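Two jaw pads, 562 grabs and a lot of snack wrappers

The hand-held gripper trials at Trarisero are well under way, and they're already a treat to follow! The team is comparing two sets of jaw pads, one from Brirnau and one from Raltance, on the stuff that piles up on any kitchen table: crinkled wrappers, foil packets, little toys, boxes. So far they've logged 562 grabs, with 200 more planned before the end of September.

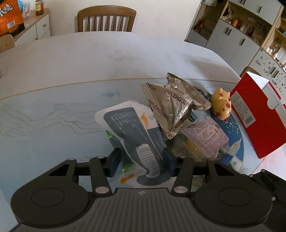
Why test on crumpled wrappers when boxes are so much easier to grip?
Thin, folded packaging changes shape as the jaws close, so it shows up differences between pads that a stiff box would hide.

The early numbers are fun. The Raltance pads have dropped 38 fewer items than the Brirnau set over the same list of objects, and most of that gap comes from foil. On boxes the two are neck and neck.

Next up is the Vasylenko controller, which will drive the same jaws from a fixed arm (we can't wait to see how it copes with foil). Full results for both pads will go up on the Trarisero project page once the last 200 grabs are in.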